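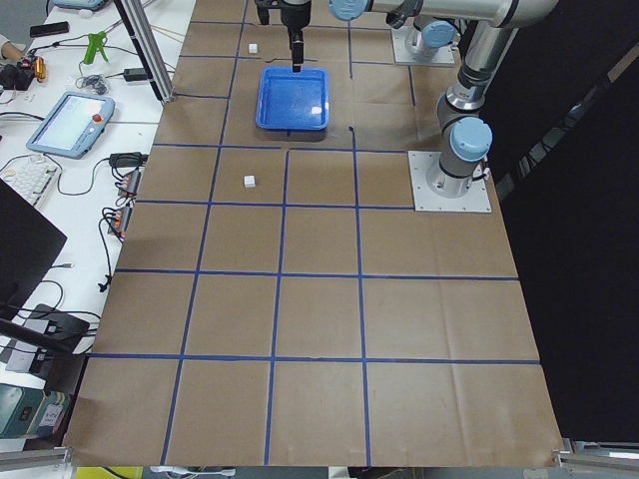
Fig. 6. Taped work grid with tray, seen from the fixed camera.

6.2 Teaching Gruramen the grid

Gruramen plans in cells. Your table, sadly, does not know this, so the tape has to be registered first.

1. Open Flodeck and load the table profile.
2. Click the four outer tape crossings, far left first. Any other order gives you a mirrored table and an interesting afternoon.
3. Set the planner timeout to 600 ms.
4. Run Check Grid. A fit score of 69 or better passes.

Note: Cells need not be perfectly square. Wrinkled paper is fine — the fit is done on the tape.

5. Mark the tray as a keep-in zone and park both arms behind it. 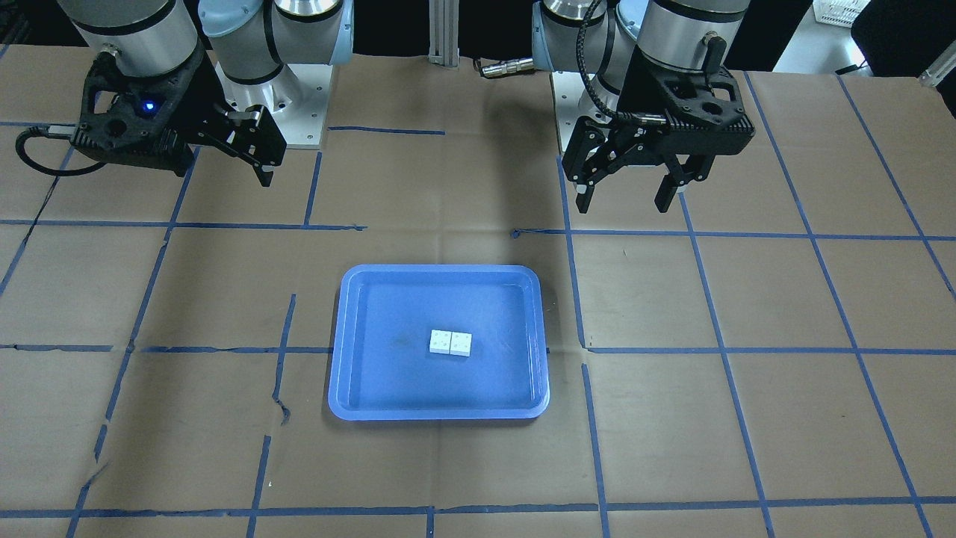

Venier wrote in to ask why the planner refuses every move right after step 5, and whether reinstalling would help. It won't. Press Replan; the old zone stays cached until you do.

6. Switch to the wrist view and confirm that the tray outline follows the rim.

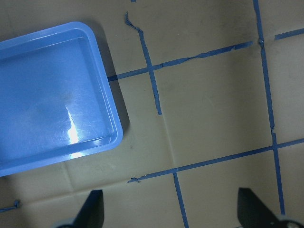
If the outline lands on a glare spot instead, lower Edge Gain and repeat step 6.

Caution: Error 2746 means the two arms disagree about where the tray is. Do not clear it and carry on.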